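Arzneimittelberatung in der Apotheke, Einheit 4: Orale Antikoagulation mit Vitamin-K-Antagonisten
Skript zur Vorlesung, Haruna Tamura
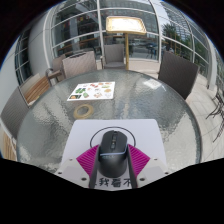 In Einheit 3 ging es um die Gerinnungskaskade und die Angriffspunkte der einzelnen Wirkstoffgruppen. Jetzt folgt die Abgabe. Phenprocoumon hemmt die Vitamin-K-Epoxid-Reduktase. Die Faktoren II, VII, IX und X werden dadurch nur noch unvollständig carboxyliert. Bereits vorhandene Faktoren bleiben wirksam, bis sie abgebaut sind, daher der verzögerte Wirkeintritt. Nach dem Absetzen hält die Wirkung noch mehrere Tage an.

4.1 Was vor der ersten Einnahme zu klären ist

Die Patientin oder der Patient soll der Praxis und der Apotheke mitteilen:
- Blutungen in der Vorgeschichte, auch Magengeschwüre
- geplante Operationen und Zahnbehandlungen
- Leber- und Nierenerkrankungen
- bestehende oder geplante Schwangerschaft
- alle weiteren Arzneimittel, auch pflanzliche und frei verkäufliche

Nach der letzten Gruppe muss gezielt gefragt werden. Johanniskraut oder ein Schmerzmittel aus der Hausapotheke wird auf die Frage nach „Medikamenten“ oft nicht genannt.

4.2 Wechselwirkungen

Verstärkte Wirkung: Amiodaron, Cotrimoxazol, Metronidazol, Azol-Antimykotika.
Abgeschwächte Wirkung: Rifampicin, Carbamazepin, Johanniskraut.
Erhöhtes Blutungsrisiko ohne Änderung des INR-Werts: ASS, Ibuprofen, Diclofenac.

Bei der Ernährung gilt: Vitamin-K-reiche Gemüse wie Grünkohl und Spinat sind nicht verboten. Die Menge soll von Woche zu Woche ähnlich bleiben.

4.3 Vergessene Dosis

Die Tablette wird am selben Tag nachgenommen, sobald es auffällt. Am Folgetag wird nicht verdoppelt. Die ausgelassene Einnahme wird im Ausweis eingetragen und bei der nächsten Kontrolle angesprochen.

4.4 Warnzeichen

Sofort ärztlich abklären: schwarzer oder blutiger Stuhl, roter Urin, anhaltendes Nasenbluten, große Blutergüsse ohne Anlass, plötzliche starke Kopfschmerzen, jeder Sturz auf den Kopf.

Keine intramuskulären Injektionen ohne Rücksprache.

Übung

Das Beratungsgespräch wird zu zweit geführt, Dauer je 30 Minuten. Der Fallbogen „Brerno“ liegt im Kursordner. Die Gesprächsprotokolle gehen an Kamil Kratochvíl, der auch die Übungsgruppen einteilt. Bitte den Abschnitt 4.2 vorher durcharbeiten, die Fälle setzen ihn voraus.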